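THE LONG BLANKET: AN UPDATE FROM THE SKORNTON KNITTERS

Regular readers will remember that in May we agreed, in a moment of weakness and good cake, to knit a blanket together. Each member would take home a pattern, make some squares and bring them back. The squares would all be the same size, because the pattern said what size they were. I would like to apologise to the pattern, which did its best.

We now have 516 squares. The good news is that this is plenty. The less good news is that when I laid a row of them along the hall floor, it looked like a mouthful of teeth belonging to somebody who had given up on dentists. The smallest would make a decent coaster. The largest could keep a spaniel warm. All of them, I am assured, were knitted on the right needles, to the right number of stitches, by people who followed the instructions to the letter.

So this month's item is about tension, which is the knitter's word for how tightly you knit and also for the mood in the hall when I got the tape measure out.

Why yours came out like that

The pattern asks for 22 stitches to ten centimetres. It says so at the top, in the part we all skip to get to the colours. If you knit tightly you will get more stitches into that space and your square will be small and rather stiff. If you knit loosely you will get fewer, and your square will be large and inclined to droop. Neither is a moral failing, though I have heard both described as one over the biscuits.

The yarn has something to do with it too. We bought the Gistine double knitting in one big order, and those who used it did come out closer to each other. Several of us, however, had some Bravau left over from the baby cardigans and thought it would be a shame to waste it. Bravau is lovely stuff. It is also a good deal plumper than it looks in the ball, and four rows in it starts to spread itself like a man on a train seat.

Then there is the matter of what you are doing while you knit. I did three squares in front of a murder serial and two while listening to the gardening programme, and I can tell you which were which from across the room. The murders are tighter.

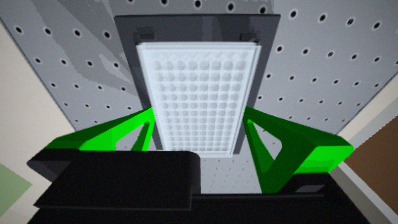
How to knit a swatch without resenting it

A swatch is a practice piece, and I know what you think of it. You want to be knitting the thing, and instead you are knitting a piece of the thing that isn't the thing. But please, before you cast on any more squares, do this once.

Cast on 40 stitches with the needles you mean to use. Not the ones you found in the sofa. Knit in the stitch the pattern asks for until your piece is at least as tall as your hand, then cast off loosely. Wash it the way the blanket will be washed, pat it flat on a towel and leave it alone until it is properly dry. Overnight is best. Going at it with a hairdryer doesn't count.

Now lay a ruler across the middle, well away from the edges, which always curl up and tell lies. Count the stitches across ten centimetres, including any halves. Half a stitch sounds like nothing until you multiply it by the width of a double bed.

Too many stitches, go up a needle size. Too few, go down. Do not try to fix it by knitting differently. You will manage it for a few rows, with your shoulders up round your ears, and then the phone will ring and you will go back to being yourself.

A word about old needles: the sizes stamped on them can't always be trusted, and on some the number wore off long ago. There is a needle gauge in the tin with the spare buttons. It is the grey thing with holes in, and it has been used as a bookmark for long enough.

What we are doing with the squares we have 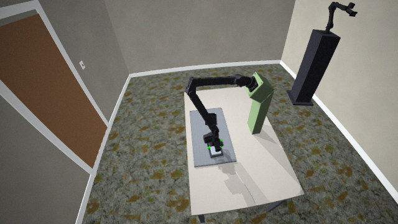
I am not going to ask anyone to unravel anything. I did suggest it, lightly, and the silence was such that I could hear the urn. What we shall do instead is sort the squares by size into 5 piles and make a separate blanket out of each. The middle pile is by far the biggest and will make the blanket we first had in mind. The two either side of it should make a pair of lap blankets. The very large ones can be joined into something for a sofa, and the very small ones will go to make a blanket for a cot, or possibly a scarf, depending on how many of us own up.

Squares that are nearly right can be coaxed. Wet them, pin them out to size on something soft (a foam play mat is ideal, a good carpet is not) and let them dry where they are. Wool is quite forgiving about this. Acrylic will nod along politely and then go straight back to the shape it was before, so please check your ball band first. If you have lost the ball band, join the club.

For the joining, we are going with mattress stitch, which is invisible when done well and at least sturdy when done by me. The Stankevičius edging that was voted for in May still stands, all nine rounds of it, picot and everything. I voted for a plain garter border and wish to have that noted somewhere, so there it is.

What to bring next time

Your finished squares, washed, with a scrap of paper pinned to each saying which yarn you used. A blunt needle with an eye you can see without your other glasses. Small scissors. Any Gistine you have left, in any colour but the mustard, of which we seem to have enough to last into the next century.

Doors open at two and the urn goes on at half past. If you have not knitted any squares at all, come anyway. At the moment you are the only members whose tension is perfect.

The newsletter editor, Skornton Knitters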